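2023-11-13
Folding cell, bench two

Long day at the cell, and I want to get it all down while my coffee is still warm, because the last time I trusted my memory on this machine we spent a whole morning looking for a calibration sheet that was taped inside the cabinet door. (It still is, by the way. Left-hand door, behind the gloves.)

I came in meaning to do the regular service and nothing else. The left arm had other ideas. It had been coming down a touch low on the reach over to the far side of the bench, never enough to trip anything, only enough that you could hear the fingertips drag when it went in for a hem. So I backed up the program first, as always, into the Foridville folder on the shared drive, and then put the arms in slow mode and took the whole thing from the bottom up.

Bench first. The top is two panels, as everyone who has ever wiped it down knows, and the joint between them is where I always start. If one panel creeps up even a hair, the table height we taught the arms is only true for half the table, and then you can chase the wrist all day and get nowhere. I loosened the feet under the rear panel, laid the long straightedge across, and brought it back down until I couldn't slide the thin feeler under it on either side. Then I ran the wrist cameras with a pair of denim shorts on the table and watched the feed while the arm traveled.

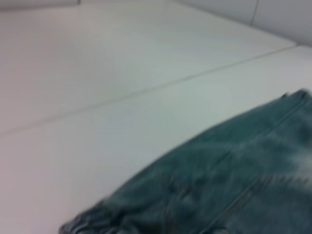
Adalberto Macedo thinks we should drop the travel speed before we touch anything else. His note in the margin of the printout says the wrist feed is no good to the grasp finder while the arm is on the move, that 400 millimeters a second is more than this job has ever needed, and that he would run it at 200 and let it settle before it looks. He also says, kindly, that he told me so in February.

He did tell me so, and I wrote it down, and then I didn't do it, so credit where it's due. I set the travel to 200 for the approach and left the return trip alone, because the arm isn't looking at anything on the way home and we may as well have the time. I also put in a pause of 2 seconds at the top of the reach. It feels like forever when you are standing there with your hand near the stop button! We can trim it later once I trust it.

Next, the wrist camera brackets. Both of the Prirkorex brackets had the lower screw backed off a little, the left worse than the right. I took them out, cleaned the threads, put on a small drop of the blue threadlocker, and snugged them up with the short driver — please use the short one, the long one lets you lean on it and those inserts are only set in plastic. After that I redid the hand-eye calibration on both sides. The left one took me two tries. My first try was no good because I had the board sitting on the joint, and I should know better by now.

With the cameras back on I went over the table again from low down, looking for anything along the joint that might catch a fingertip or confuse the edge finder.
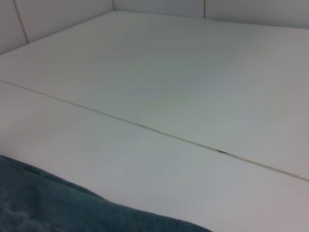 Bench top from the wrist camera, panel joint running across, dark mark in the gap right of center.

I don't know yet what that mark is. It could be dirt or it could be a chip in the edge, and those call for very different afternoons. If it's dirt, a wooden pick and some alcohol will do it. If it's a chip, I would like to fill it before it grows, and there should be a half tube of the white filler in the Benítez box under the sink, unless somebody has borrowed it for the break room counter again. Either way, no metal scrapers in that gap, please. Whoever gets to it first, write it in here.

Fingers. I checked the pads on both grippers for wear and swapped the left pair, which had gone shiny at the tips. Shiny pads slide on denim and you get that sad little half lift where the cuff comes up and then drops. The right pair has some life in it yet. New pads are a hair thicker than the old ones, so the closing width had to be taught over, and I bumped the table height on the left arm up to match. That took care of the dragging sound, at least on the dry runs with no garment.

Then on to the rest pose with the shorts laid flat. I like to do this one with the head camera up on the big monitor.

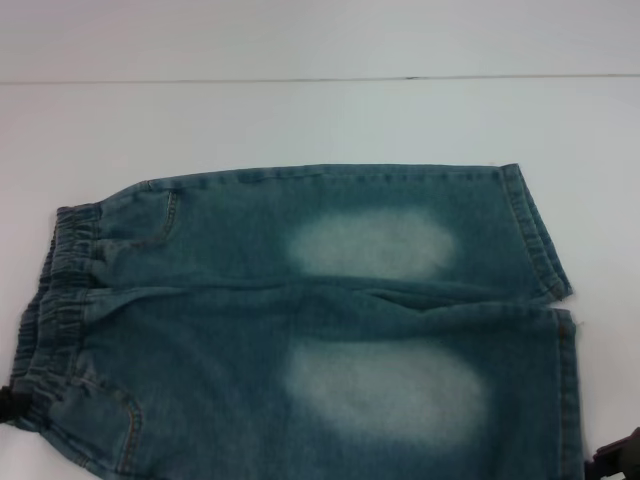 I always go slower than I need to on this part. The elastic waist wants to curl back on itself, and if the garment gets nudged while you're teaching, every point after it is off by that much and you won't notice until the fold comes out crooked. I moved the right arm in small jogs, saved the point, backed out, came in again from the saved point, and compared. Then the same on the left.

Still open: the mark in the joint, a proper run with garments at the new approach speed, and the cable tie on the left forearm, which is fine for now but was clearly put on by a person in a hurry (me). The spare pads came in the Clarnomcombe order and are in the top drawer, in the bag with the green label. The old pads are in the bin marked scrap, so don't put them back on, however good they look.

Arms are parked, power is off at the cabinet, and the new program is saved next to the backup with today's date in the name.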